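Pakier: read me first

Hello, and thanks for downloading this. Pakier is my collection of notes and photos on folding clothes, mostly the awkward ones. It started as a page of scribbles for my own airing cupboard and got rather out of hand! I'm Maricica Moldovan, I fold a lot of laundry, and I have opinions about vests.

What's in the folder

There are 1,480 photos in all, sorted into 16 folders by type of garment. Each folder has a plain text file called notes with whatever I had to say about that sort of thing. Some of the notes are long (fitted sheets, I'm looking at you) and some are a single line. Socks got a single line.

The photos are close up and taken part way through a fold, as that's the bit most folding guides skip. They show you the shirt flat, then they show you a perfect little square, and you're left wondering what went on in between.

The sleeveless folder

This is the one I get the most messages about, so a bit more on it. There are 154 photos in it: vests, tank tops, tabards, a couple of sports bibs. Anything without sleeves is meant to be easy, but I find them worse than shirts. With a shirt you've got sleeves to tuck in and they give you a nice straight side to work from. A vest just has those big curvy armholes, and the cloth at the shoulders goes wherever it fancies.

My usual way is to lay the thing flat, smooth it from the middle outwards, then bring the bottom up towards the neck. If there's a coloured trim, keep an eye on it as you go. Trim is stiffer than the cloth on a lot of vests, so it likes to flip over on itself, and then you get a lump that shows through the finished fold.
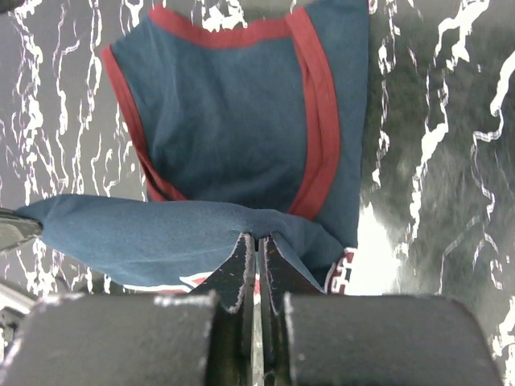 Dark blue with red edging, lower section lifted. Note the twist in the trim at the left armhole.

When you see a twist like that, stop and run a finger along the band before you bring the fold down any further. It takes a second. Leave it and you'll be unfolding the whole lot later (I've done it, more than once, while muttering).

Slippery surfaces are a mixed blessing, by the way. Cloth slides about nicely when you want to straighten it and then slides about when you don't. I keep an old tea towel handy to put underneath if something really won't behave.

How the labels work

Each photo has a line in the file list with the type of garment, the main colour, and one word for the stage: flat, lifted, halved or done. I picked the words myself and they're a bit loose. "Lifted" covers anything from a corner just off the table to a whole hem in the air. If you can't tell lifted from halved in some of them, well, neither could I.

Colours are whatever I'd call them out loud. My navy may be your teal, and there's at least one green I've gone back and forth on.

Known problems

The towels folder is a mess and wants redoing. Two of the baby clothes notes are muddled up with each other. I checked 100 of the labels again in November and fixed the ones I didn't like, but I haven't been through the rest.

Using it

Help yourself, for anything you like. A mention is nice if you put it on a page somewhere. If you spot a wrong label, send me the photo's name and what you think it should say.

Last tidied 09/02/2018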